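¿Cómo se dobla una sábana bajera sin que parezca un crimen?

Tove Ingvarsson
Llevo 16 años viviendo sola y mis sábanas bajeras siguen entrando al armario hechas una pelota. Las planas, perfectas. Las de goma, un desastre. He visto tutoriales en los que una señora sonriente mete una esquina en otra y sale un sobre. A mí me sale un turbante. ¿Algún método para gente con dos manos y poca paciencia?

Solheim
Compra otra balda. La mía es de Griseck y caben cuatro pelotas holgadas. De nada.

Gronska
A ver, en serio. Ponla del revés y mete una mano en cada esquina de un lado corto. Junta las manos y vuelca una esquina sobre la otra, de modo que queden encajadas. Haz lo mismo con las otras dos y luego encaja las dos parejas. Apóyala en la cama, mete hacia dentro el borde de la goma hasta que tengas algo parecido a un rectángulo (con optimismo) y dobla en tres a lo largo y en tres a lo ancho. Si la tela tiene arrugas largas como estas, alísala con el antebrazo antes de cada doblez.
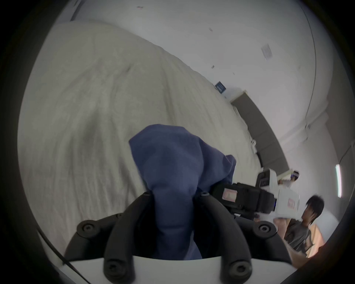
Hasari añade que a él lo de las esquinas solo le funciona con la sábana recién descolgada, y que con las de franela grande se rinde y usa la funda de almohada del juego como bolsa: todo dentro y al armario. Feo no queda. Lo de dentro ya es asunto de cada cual.

Contacto | © Comunidad de usuarios | Volver arriba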